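Grollwood bag levy doubles, but council can't say where the money goes

Grollwood shoppers will pay twice as much for a carry bag from May, after councillors voted nine to four on Monday night to lift the local levy for the second time. The stated aim is less litter in Avdale Creek. Whether the first levy did anything for the creek is a question the council's own report manages to avoid over 9 chapters.

The report, written by consultants Ruiz-Ortega, says residents "overwhelmingly report a shift to reusable options". That finding rests on an online survey with 982 responses, most of them collected through the council's sustainability newsletter. People who sign up for a sustainability newsletter tend to own a reusable bag already.
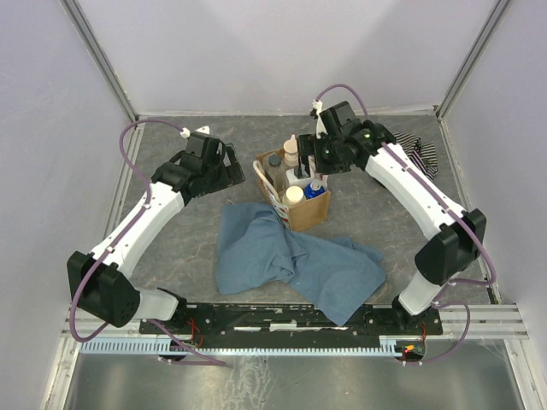 Cr Hazel Ostrowski, who moved the motion, told the meeting the levy was "working as intended" and that the creek was "visibly cleaner". Asked by Cr Cletus Park for the litter figures behind that, she said they were being finalised. They were being finalised last year too. Park, who voted against, said he had no quarrel with charging for bags but wanted to see a number before he doubled one. A bench top in a grey marble pattern looks well enough against pale walls, and so does the one in the brochure for the council's planned Reuse Hub, the project the levy is supposed to pay for. The hub has no site, no opening date and, according to the agenda papers, no operating budget.

What the levy has raised is also hard to pin down. The papers list $3470 spent on signage and leave the income line marked "to be confirmed". Council finance manager Lizeth Valderrama said the money was held in general revenue and would be "allocated in line with priorities". She did not say which ones.

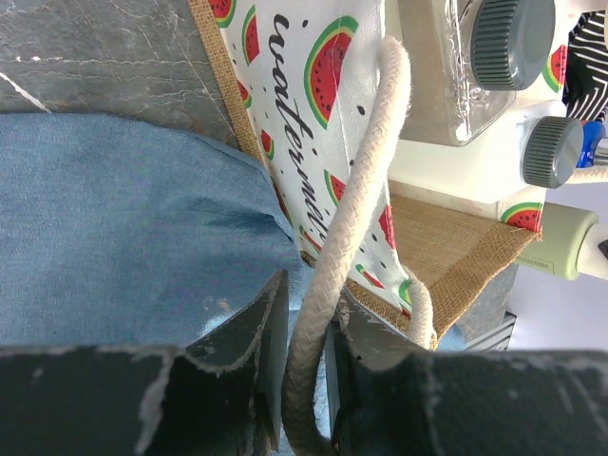
Page last changed: Monday, 4.15 pm

Traders are not convinced either. Mei Alcantara, who runs a greengrocer's on the main street, said her customers had taken to buying a tote at the counter each time they forgot theirs. Bright fruit prints go first, she said - anything with watermelon on it and a decent rope handle is gone by lunch. "They've got a cupboard full of them at home. I don't know that it's better for the creek, but it's been good for me."

Homewares supplier Takier, which sells totes to several shops in the area, declined to give sales figures.

Yolanda Arroyo of the Avdale Creek walking group said most of the rubbish her members saw along the bank was drink cups and takeaway lids, neither of which attracts a levy. She has asked the council to publish its litter surveys in full before the higher charge starts. A spokesperson said the request had been noted.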